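Foro Automatización en pequeño > Compras y presupuestos
Tema: Segunda celda de dos brazos, ¿qué metemos en el presupuesto?

margus_av
10 de febrero de 2020
Buenas. Tenemos que cerrar antes de mayo la compra de una segunda celda para trabajo con vajilla. La primera la montamos nosotros: perfil de aluminio, tres paredes forradas, dos brazos atornillados a una base metálica y cámara en cada muñeca. La tarea es siempre la misma, tazas y vasos al escurreplatos. Me dan 3000 euros para todo lo que no son los brazos, que van por otra partida. Mi duda es si repito la estructura tal cual o si pido una cerrada de catálogo. He pedido precio a Hirnberg y a Grumness y todavía no tengo respuesta de ninguno. Así está montada la actual:

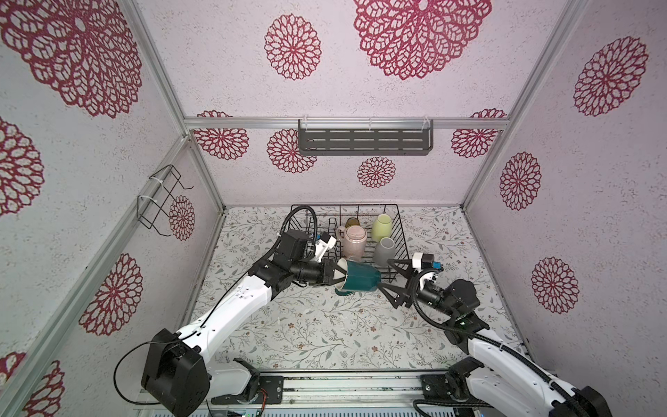

Arūnas Ramanauskas opina que lo de catálogo no compensa con ese dinero. El perfil se corta a medida, se desmonta y se aprovecha en la siguiente, y una cabina cerrada se queda como viene. Él pondría la diferencia en recambios de pinza y en cables.

tornillo_m5
De acuerdo con Arūnas en lo del perfil, en lo otro no tanto. Antes de comprar recambios miraría la iluminación. Con vasos translúcidos las sombras y los reflejos dan mucha guerra, y un par de paneles difusos no se llevan el presupuesto. ¿Qué piezas usáis? Si todo es opaco, olvida lo que he dicho.

margus_av
Hay de todo. Tazas de color, un vaso ámbar con relieve, alguno blanco translúcido. El ámbar es el que más me preocupa con la luz, el dibujo de la base se mezcla con el del mantel. Desde la cámara de muñeca se ve así:
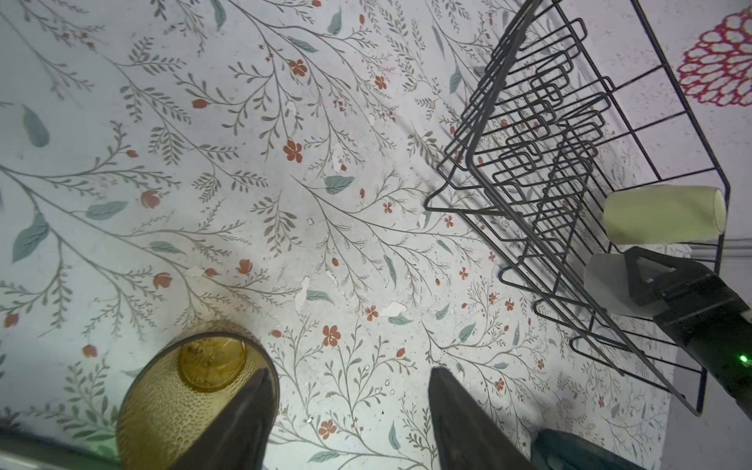 Lista provisional de margus_av (editada dos veces)

Perfil, escuadras y tornillería: 411 euros.
Paneles para las paredes: pendiente de medir.
Iluminación: sin precio, gracias a tornillo_m5.
Juego de dedos de repuesto: 2 por brazo.
Cable y tubo corrugado: lo que sobre del pedido anterior y un rollo nuevo.
Vajilla: la compro yo en cualquier bazar.

celda_norte
En esa lista falta la gestión de cables como partida propia. «Lo que sobre» no es una partida. Nosotros hicimos eso con la primera celda en Anoddale y acabamos pagando tres envíos urgentes de conectores. Y pide el tubo más largo de lo que marca el plano, con dos brazos metiéndose en la misma cesta el bucle necesita sitio.

margus_av
Tomo nota. Lo del sitio es verdad, en la zona de los vasos se juntan la cesta, la pared y el otro brazo.
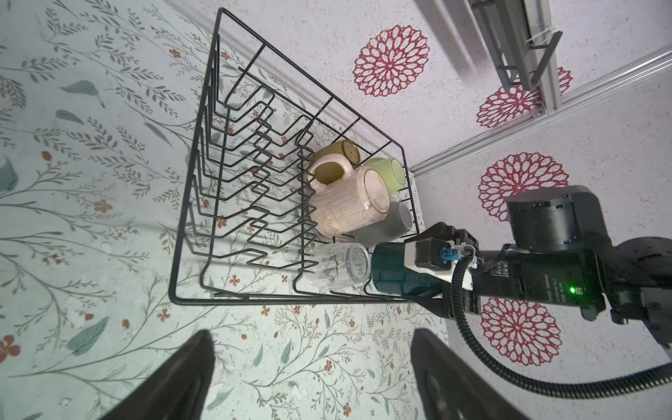
Por eso dudaba también de la medida de la planta. Si la hago más ancha se me va el perfil de precio, pero si la dejo igual no puedo pasar a una cesta más grande el año que viene. De momento me inclino por ensanchar solo el fondo y mantener el frente. Los travesaños serían los mismos y solo cambian los laterales.

tornillo_m5
Ensanchar el fondo sin tocar el frente te aleja la cesta de los brazos. Mira el alcance antes. Yo no lo haría.

Arūnas Ramanauskas
Yo sí. La cesta no tiene por qué ir pegada a la pared trasera. Deja el hueco detrás y ya lo usarás. Lo caro es volver a cortar.

celda_norte
Con Rostami trabajamos el corte y cobran por pieza, no por metro. Pregunta eso antes de decidir medidas, porque cambia bastante la cuenta. Y guarda una parte para imprevistos, que en la lista tampoco está.

margus_av
Pues le escribo a Rostami esta semana. Sobre la cesta, sigo con una de alambre negro igual que la de ahora, con la parte de platos en zigzag y el resto libre para vasos. Prefiero no cambiar la tarea y la celda a la vez.
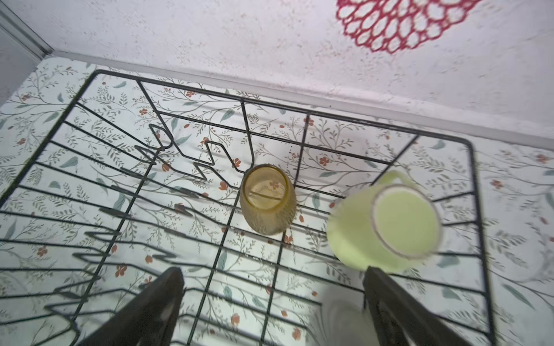

¿Compras las dos cestas al mismo proveedor o vale cualquiera parecida?
Al mismo y en el mismo pedido, con una tercera de reserva. Las parecidas cambian la separación del alambre y luego no puedes comparar una celda con otra.

tornillo_m5
Eso lo firmo. Y apunta la referencia en el presupuesto, que luego la descatalogan.

margus_av
Apuntado. Entonces queda perfil propio, luz aparte, cables como partida y 3 cestas. Lo del fondo lo dejo abierto hasta tener el precio del corte. Si alguien ha comprado paneles de pared ya forrados, que diga dónde.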